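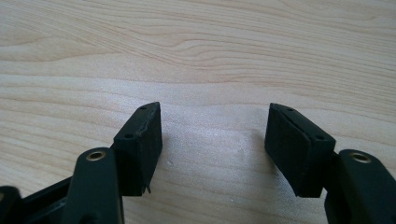
Progress note, open day, Sun 8 September

To: Fumiko Sakai, Stergiou fund
From: Stojan Dimitrov, Rorkari workshop

Quick one before the full report. Open day went ahead at Skevcombe as planned. Doors opened late, the hall key was with the wrong person. Busy from then on.

Demo ran all afternoon. Misaki on the hand-held gripper, Jin-sol talking people through it. Visitors got to try picking up blocks and cups themselves, kids mostly, then the parents wanted a go. Good questions on what the recordings get used for. Need a better handout on that, ours was to long.

Money: 3000 recieved in February, 1000 of it went on the open day (hall, printing, table hire). Rest is for parts and the school visits, not touched yet.

Still to do:
Finger pads, order spare set
5 school visits, dates from Kazue Hattori by end of month
Sign-up sheet to type up, handwriting is rough

Soter asked if we'd repeat the demo at their site. Said yes in principle, would need your OK on travel.

Reciepts to follow.

Stojan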